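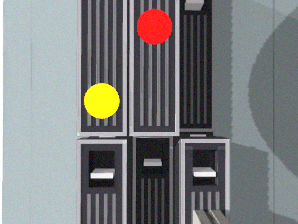 읽는 시간 3분

3.2 수납 전면부의 세로줄과 탐색 시간

그림 4. 세로줄 무늬 전면부 렌더링. 위아래 두 줄, 줄마다 세 칸. 위쪽 패널에 빨간 점과 노란 점.

선행 연구에서는 반복 무늬가 강할수록 칸 경계를 찾는 데 시간이 더 걸린다고 보았다(Abubakar와 Idahosa). 다만 그쪽 자료는 가로줄 위주. 세로줄은 부록에 짧게 언급된 정도이고 조건도 우리와 다르다. 본 절에서는 공동주택 공용 보관실 이용자를 대상으로 한 설문과 탐색 과제 결과만 다룬다. 비용 문제는 5장에서.

참여자는 Odencombe 단지 거주자 160명. 설문 응답은 255건인데 한 사람이 두 번 낸 경우가 섞여 있어 중복은 먼저 제거했다. 모집은 11월 한 달, 게시판 공고로만 진행. 연령 분포가 한쪽으로 치우친 점은 한계로 남는다(표 2 참조). 특히 60대 이상이 적다. 낮 시간에만 과제를 진행한 탓이 커 보인다.

과제는 단순하다. 호수를 듣고 해당 칸 앞에 서기. 무늬 없는 전면부에서는 대부분 망설임 없이 찾아갔고, 세로줄 조건에서는 옆 칸으로 갔다가 되돌아오는 일이 잦았다. 경계 틈이 줄무늬와 같은 방향이라 묻혀 버린다는 의견이 면담에서 반복해서 나왔다. 명도 대비를 낮춘 조건은 그 중간쯤. 통계적으로 유의한지는 조건별 표본이 작아 단정하기 어렵다. 추가 분석 필요.

손잡이 쪽 의견은 의외로 갈렸다. 밝은색 손잡이가 있으면 위치를 기억하기 쉽다는 응답이 많았으나, Kekport 동 거주자들은 번호판 크기를 먼저 꼽았다. 이 동은 복도 조명이 어두운 편이어서 다른 동과 바로 비교하긴 힘들다. 조도는 따로 측정하지 못했음. 면담 기록은 Akande가 정리하고 Vaněk이 재검토하였으며, 두 사람의 분류가 어긋난 항목은 분석에서 뺏다.

재방문 조사에서는 차이가 줄었다. 익숙해지면 무늬의 영향이 약해진다는 해석이 가능하지만, 처음 방문하는 사람(택배, 이사 업체, 가족)에게는 해당되지 않는다. 설계 지침에서 이 집단을 어떻게 다룰지는 아직 합의가 없다. Manzano 단지 자료가 들어오는데로 3.4절에서 다시 비교한다.

3.3 번호 표기 위치

번호판은 눈높이 표기와 상단 표기 두 가지로 나누어 보았다. 상단 표기는 멀리서 읽기 좋다는 평이었고, 가까이 서면 고개를 들어야 해서 불편하다는 답이 뒤따랐다.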